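乌利老街的垃圾分类站要搬家了，我替大家跑了一趟

先说结论：乌利老街口那个用了好多年的垃圾分类站，三月里就要搬到菜场后门去了，走过去比原来多几步路，但地方大了不少，开门时间也长了。我住这条街，天天拎着袋子下楼，这事儿跟我关系太大了，所以上周就跑去听了街道办的说明会，回来赶紧写几句。

说明会在社区活动室开的，晚上七点，我到的时候椅子已经坐满了，只好靠着暖气片站着（挺暖和的，就是站到后面有点犯困）。主持的是负责这次搬迁的安格斯·拉蒙特，讲话快得像赶火车，前面五分钟我光顾着跟上他的语速了。好在他带了张大地图，往墙上一贴，大家就都明白了：老站那块地要让给拓宽的人行道，新站放在菜场后门，原来卸货用的那片空地上。

新站能服务周边722户，老站当初是按500户设计的，难怪每到傍晚桶就满得盖不上盖。我家楼上那位阿姨当场就说，她有一回拎着鱼骨头绕了三圈也没找到能塞进去的桶，全场都笑了，笑完又都点头，看来都有过这种经历。

开放时间也改了。老站是早晚各开一阵，新站从早上六点一直开到晚上10点，中间不关门。这一条我是真高兴！我下班常常过了八点，以前只能把厨余在阳台上放一夜，夏天那个味道就不提了。

收运这块由塔德尼斯公司接手，来的人叫索查·莫厄特，说话慢条斯理，跟拉蒙特正好一快一慢。她讲，厨余每天收两趟，废纸和瓶罐每天一趟，大件还是要提前打电话约。有人问节假日怎么办，她说照收，就是早上那一趟会晚一个钟头。又有人问收运车会不会半夜轰隆隆开进来，她说最早一趟定在早上六点半，倒车提示音会调低。后排有位大哥不太信，说上一家公司也这么讲过，她就把自己的办公电话写在了白板上，让大家听见吵就打。我抄下来了，贴在我们单元门口，需要的自己去看。

吵得最厉害的是费用。街道的说法是居民这边今年不涨，沿街店铺按桶收费，每桶每月最高85块。开面馆的格里戈里斯·康斯坦丁尼迪斯马上举手，说他一家店就要用三个桶，这笔账得重新算。拉蒙特答应月底前给店铺单独开一次会，把小店和大店分开定价。我觉得这个要求合理，面馆跟两层楼的超市哪能一个算法呢。格里戈里斯散会以后还拉着我讲了半天汤底的骨头该算厨余还是其他，我说大骨头算其他垃圾，他不信，又跑回去问了一遍，回来跟我说：还真是其他垃圾。

说到分类，会上发了一张新的对照表，跟老表有几处不一样，我挑容易弄错的写在后头。用过的纸巾、沾了油的纸，统统算其他垃圾，别往废纸桶里丢。干净的纸团可以进废纸桶，不过最好摊平了再扔，揉成一团很占地方。快递纸箱要拆开压扁，胶带撕不干净没关系，大概撕一撕就行。奶茶杯最麻烦，喝剩的先倒掉，珍珠捞出来进厨余，杯子归其他。电池和灯管单独有个红箱子，放在新站进门左手边。

我自己的办法很土，就是在家里先分好，桌边放个小的，厨房放个大的，下楼的时候一手一个，到了站里就不用蹲在地上翻了。小桶装纸屑、信封、便条什么的，两三天才倒一次。

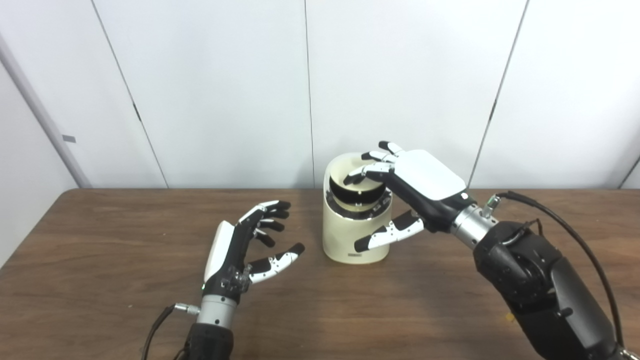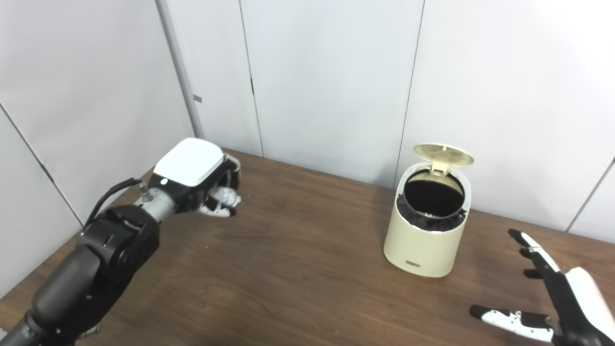
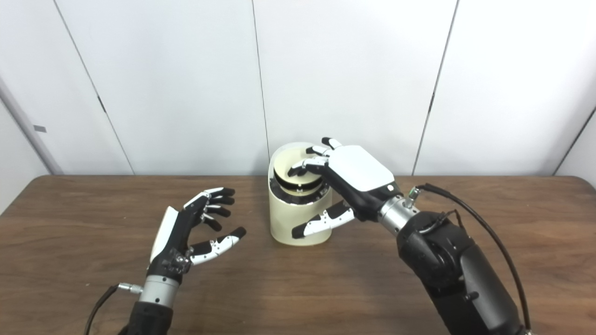 接着说老站。拆除从菜场那边的新站开门当天开始，预计一个星期弄完，这期间老街口靠药店的半边人行道会围起来，推婴儿车的朋友可以走对面。原来钉在站房墙上的那块旧路牌，好几位老邻居舍不得，问能不能留下来。拉蒙特说可以先存在活动室，至于以后挂哪儿，等人行道修好再商量。我倒觉得挂在新站门口就挺好，字虽然掉了两个，可老住户一看都认得。

还有一个问题是菜场后门那条巷子的灯。冬天五点就黑了，巷子里只有一盏灯，还时亮时不亮，我去年在那儿踩过一脚水坑，袜子湿到脚后跟。街道管设施的肯尼思·萨瑟兰说灯已经报上去了，会换成三盏新的，赶在新站启用前装好。他还说地面会重新铺一遍，排水口往墙根挪。我昨天傍晚特意绕过去看了一眼，地上已经用白漆画了几个圈，灯还是老样子。等哪天换了，我再来补一句。

腿脚不方便的邻居可以登记上门收，登记表在活动室门口的窗台上，填姓名、门牌和方便的时间就行，不收钱。我帮对门的老先生填了一份，他选的是上午，说下午要睡觉，谁敲门都不开。

最后是大家问得最多的钥匙卡。老卡能接着用，不用换；卡丢了的去街道一楼窗口补，带上身份证，当场就能拿。窗口中午休息，别像我似的十二点零五分跑过去，隔着玻璃跟人家的盒饭打了个照面。

店铺那场会的时间还没定，定了会贴在活动室门口，我路过看到也会在这儿更新。大家还有什么想问的就留言，我攒一攒，下次一起带过去问。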